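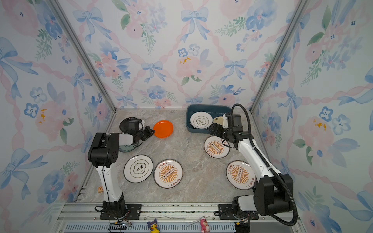

One reader wrote in to say that peel-and-stick wallpaper had saved her rental, that it went up in an afternoon, and that we were being snobs about it in the last issue. Fair enough. I still have doubts.

My trouble is with the word "removable." Jekama prints it on every roll, and so does Plovach, and neither one says removable from what. Fresh flat paint? Old gloss? The textured stuff my landlord rolled on over three earlier colors? I put up a strip of the Plovach in the hall closet last July and took it down in the spring. Most of it let go. A patch near the baseboard took the paint along, and I'm still trying to match the color.

Then there's the price. A roll of Jekama floral looks cheap until you see how narrow it is. My bedroom wall came to 1550 with the waste from lining up the pattern, against roughly 200 for primer and two coats of decent paint. Alside has a plain stripe with no repeat to match, and that cuts the waste a good deal – though it shows every crooked corner in an old building.

Fujimoto sells an "unlimited repositioning" version. I got 2 tries out of the sample before the edge picked up lint and quit sticking.

If you're set on it, buy a single roll first. Stick a piece behind a door, leave it through a hot summer, and peel it slowly from the top. Check the batch number on anything you order later, as the pinks vary. And ask your landlord in writing what "original condition" means.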